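Vorberg : la collecte de textiles reprend, vêtements usés compris
3/26/25

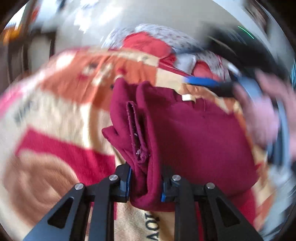
La collecte de textiles de Vorberg accepte de nouveau les vêtements usés, les couvertures et le linge de lit. L'association Skedar, qui gère le tri, avait limité les dépôts aux pièces en bon état pendant les travaux de son local de la rue du Moulin. Les bacs y sont accessibles depuis lundi dernier.

Les polaires boulochées, les sweat-shirts aux coutures fatiguées et les couvertures imprimées dont les couleurs ont passé peuvent donc être apportés. « Les gens gardent chez eux des piles entières de choses qu'ils n'osent ni donner ni jeter », explique Linnea Dalen, responsable du tri. « Une polaire qui bouloche trouve souvent preneur une fois nettoyée. Sinon, elle part en rembourrage. »

Lors de la dernière ouverture complète, en juillet, 149 sacs avaient été déposés. Une partie a été remise en vente dans la boutique de l'association. Le reste a été confié à l'atelier Nurkusix, à Sandberg, qui découpe les textiles trop abîmés pour en faire des chiffons et des garnitures de coussin.

Le linge doit être lavé, séché et plié avant le dépôt. Skedar demande de séparer les vêtements du linge de maison et de fermer les sacs, sans dépasser quatre sacs par foyer et par passage. Les couettes et les couvertures piquées sont acceptées à part, roulées et attachées avec une sangle ou une ficelle. Les oreillers, les tapis et les matelas restent refusés.

Les étiquettes d'entretien ne doivent pas être coupées. L'atelier s'en sert pour connaître la composition des tissus, et une pièce sans étiquette part directement aux chiffons. Les fermetures à glissière et les boutons peuvent rester en place. Les poches, en revanche, sont à vider. Valentyna Levchenko, qui travaille à la table de tri, y trouve régulièrement des clés et des tickets de caisse. Les objets retrouvés sont conservés à l'accueil de la boutique.

Deux après-midi de pliage sont également prévus dans la salle du fond, ouverts à tous et sans inscription. Teodor Sæther y montrera comment plier les grandes couvertures seul, sur un lit ou à même le sol, et comment ranger les vêtements épais pour qu'ils prennent moins de place dans un sac. Les participants peuvent venir avec leur propre linge. Chaque séance dure environ deux heures.

Les dates seront affichées à l'entrée du local et à la mairie. Les habitants qui ne peuvent pas se déplacer ont la possibilité de demander un enlèvement à domicile, à condition que les sacs soient déjà fermés et placés au rez-de-chaussée. La demande se fait à la boutique auprès d'Aslak Kvam. Le service est gratuit dans la commune ; pour Sandberg, une participation aux frais de carburant est demandée.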